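Talk for the evening at the Trindden library, second version. Speak slower than last time. Drink water before the part about the photographs.

## Slide 1: Helping a parent move to a smaller home

Good evening, and thank you for coming. My name is Yufang Xue. I am not a professional organizer and I do not sell anything. Four years ago I helped my mother to move from a house with seven rooms to an apartment with two. I made many mistakes, and I would like to tell you about them slowly, so you can choose different ones.

(Wait. Last time people laughed here and I continued too early.)

Please keep your longer questions for the end. If you cannot hear me, raise your hand at any time.

## Slide 2: When to begin

We began in October and the truck came in November. It was too late. My mother had lived in that house for most of her adult life, and we gave her five weeks to say goodbye to it. I believed that speed would be kind, like pulling off a bandage.

What I would do now:

- Begin when there is no date for the move yet.
- Work for two hours, then stop, even if everybody feels strong.
- Start with a room that has no memories in it. For us it was the laundry room.
- Do not start with the kitchen. The kitchen looks easy, but every pot has a story.

Mention the calendar on the refrigerator. My mother wrote every visit there in pencil, because she wanted to be able to erase us.

## Slide 3: Who decides

It is the most difficult slide for me. My brother and I made a list of what our mother "needed." We made it by telephone, in the evening, without her. When we showed it to her, she read it to the end and folded it and put it in her bag, and she did not speak about it until the next morning. Then she said that her sewing table was not on the list.

She was right. We thought she did not sew anymore. She had stopped sewing for us, but she repaired things for herself almost every week.

Since that morning we had one rule: the person who will live there decides, and the others carry. If you have an opinion, you may say it one time.

(If somebody asks about dementia: I do not have experience with it. Give them the phone number of the family service desk at the library. It is on the blue paper.)

## Slide 4: Measuring

Bring a measuring tape to the new place before you choose the furniture. We measured the walls very exactly. We did not measure the elevator. The bookcase went back down the stairs on the same afternoon and stayed with my brother, who did not want it.

Measure also how high the person can reach. In the new apartment the closet had a shelf above my head. On paper it was storage. For my mother it was a place where things disappear.

## Slide 5: Small things

Large furniture takes one decision for each piece. A drawer can take a whole evening. Socks, gloves, buttons, cables, keys that open nothing. I was not prepared for it, and I became impatient exactly when my mother became careful.

What helped us was to empty one drawer onto a table and to give small things small places. A low organizer with open cells is better than a deep box, as you see everything from above and you do not have to dig. Do not buy many of them in advance. Try one for two weeks, in the drawer where it will really live.

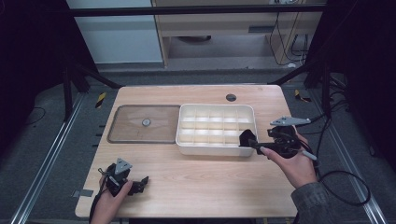
Hongmei Peng wrote to me after the first version of this talk that she does not agree. In her opinion the organizers come too early in most families. People put everything into nice compartments, they feel that the work is finished, and the same quantity of things moves to the smaller home. She asks her own father first to use a drawer for a month with nothing sorted, and what he did not touch goes into a bag for the next conversation.

I thought about her letter a lot. I think she is right for things that have no owner, like cables. For clothes and for sewing things I stay with my method. My mother needed to see that each thing had a place before she could let another thing go. Perhaps it depends on the parent. You can try both ways.

## Slide 6: Photographs and papers

(Drink.)

My mother had more than 2000 photographs, and most of them were not in albums. Please do not do the photographs during the move. I repeat it, please do not. Put them into boxes, write "photos" on the boxes, and carry them to the new home. We opened ours in the spring, on Sunday afternoons with tea, and it became the best part of the whole year.

Papers are different. Insurance, pension, medical papers, and the contract of the apartment go in one folder, and this folder travels in your car and never in the truck. I know a family that waited 11 days for a box with a passport in it.

Say this part looking at the audience, without reading.

## Slide 7: Giving away

Ask before you give. Neighbors, cousins, and charities have small homes too. I drove a full car to a charity store and drove it back nearly full. They were very polite. They accepted two lamps.

If something is for a certain person, write the name on paper tape and call this person the same day. Cathal Doherty, our neighbor of many years, received the garden tools. He came to take them while my mother was still in the house, so she could show him which rake has the loose handle. She talks about that visit more than about the sale of the house.

## Slide 8: The first night

Pack one suitcase as if for a short trip: medicine, nightclothes, soap, towel, phone charger, the usual cup. Make the bed before you open any box. Plug in the lamp beside the bed and check together the way to the bathroom in the dark.

Then stay for dinner, but do not stay too late. I stayed until midnight arranging the cupboards. In the following week my mother moved every plate to another shelf and she apologized to me for it. I should have left the cupboards to her.

## Slide 9: Questions

Have ready:

- Cost of the move: we compared three companies and the middle one was fine. Do not say the name.
- Selling things online: my brother did it. I can only say that he answered many messages.
- Pets: ask Suqin Guo to speak, if she is in the room. She moved with two cats.
- Copies of the checklist are on the chair by the door. Mpho Mtshali has more if they run out.

Return the microphone to the front desk and collect the leftover blue papers.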